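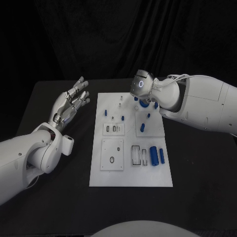 Sayaka Kinoshita wrote: Mine did the same thing in March, every subscriber got the newsletter twice. Check whether you have two schedules saved under the old time zone.

Search tickets Go

Filed under: Newsletters > Duplicate sends

Thanks Sayaka, I'm going to try that first! For everyone else, I run the Casevell neighborhood newsletter through Brumora, 381 addresses, and the last issue landed in everybody's inbox twice (my own included, which is how I found out, over breakfast). I hadn't touched a thing except the send time.

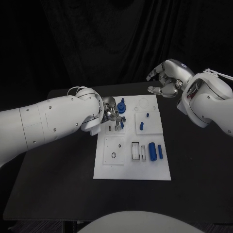 Black curtain behind the table

So, first try. I opened Schedules and yes, there were two, one at 5 and one at 3, both switched on. I deleted the 3 and sent a test to me and Brittany McKinnon. She got one copy. I got two, argh.

Second try, I logged out on the laptop and the phone and cleared the cache on both. Same result, two for me, one for Brittany.
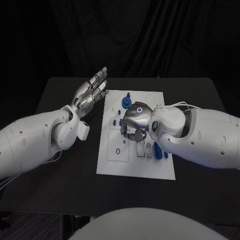

White sheet on the black tabletop

Then Wayne MacPherson at the help desk asked me to export the list and look for myself in it. Well, there I am, once with a capital letter and once without! He says the import treats those as different people. I took out the capital one and ran the test again, and a single copy showed up almost right away.

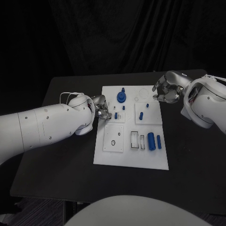

2 min read

Still open: the archive page shows the last issue twice, and I can't find a delete button on either one. Wayne, can you pull the second one from your end? Please keep the one with the bake sale correction in it. I'll leave the ticket open till then.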